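# Tavares finds its lost keys, all at once

The town of Tavares has been losing keys for a very long time, and in August it got most of them back.

The keys turned up behind a false panel in the old ferry office on Guna Street, where workers were pulling out the radiators. There were up to 2,000 of them, on nails, in coffee tins and in one case inside a boot. Many carried paper tags. The tags said things like "side door" and "the other one."

Emerson Frota, who runs the town's property office, took delivery of the haul in the back of a pickup and has been keeping it under his desk. He had asked for a filing cabinet. The request is under review.

"People assume a town knows which key opens what," he said. "I have worked here long enough to stop assuming that."

The ferry office closed when the bridge opened, but for decades before that it doubled as the place where anyone with a spare key to anything left it for safekeeping. Churches did it, as did the school, the fish market and a good many married couples. The system relied on a clerk named Adalberto Rocha, who could tell you what any key was for by looking at it. Mr. Rocha retired to his sister's place in Plernis and took the index with him, in the sense that there wasn't one.

Reached by phone, he said he remembered the job fondly and the keys hardly at all. He did recall that the big brass one went to the bandstand. The bandstand has no door.
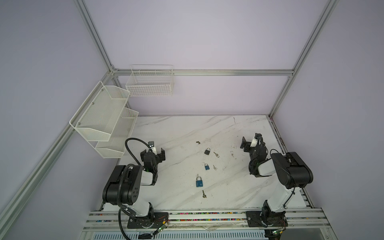 Can residents come and claim a key?

Claims are open at the town hall counter from 9 a.m. to noon, and anyone who brings the lock, or a convincing account of it, can try whatever seems to fit.

So far 80 keys have gone home. Most went to a single claimant, Dalva Conceição, whose family owned the boarding house on the harbor and who arrived with a wheelbarrow of old padlocks. She spent two mornings at the counter and left in good spirits. The boarding house was sold years ago and is now a parking lot, but she said it was nice to be able to lock it.

Other visitors have had less luck. One man tried 200 keys on a cash box he believed held his grandfather's savings, then got it open with a butter knife. It held a smaller key. That has been added to the collection, which the property office now describes as "growing."

The town would like the matter settled before winter. Josué Bragança, who sits on the town council, has proposed melting down whatever is left and casting it as a bench for the waterfront. Gilmar Honorato, who sits next to him, would prefer a museum display and has a quote from the shopfitters Dokberg for glass cases. The cases come with locks – he was asked about this at the last meeting and said the keys would be kept somewhere safe.

Both proposals have been put off until the fall session, which will be held in the upstairs room of the library. The main hall is being painted, and the side door to it has been stuck shut since spring. Mr. Frota has been trying keys on it during his lunch break. He has one tagged "side door" that goes in all the way and turns freely in both directions without doing anything at all.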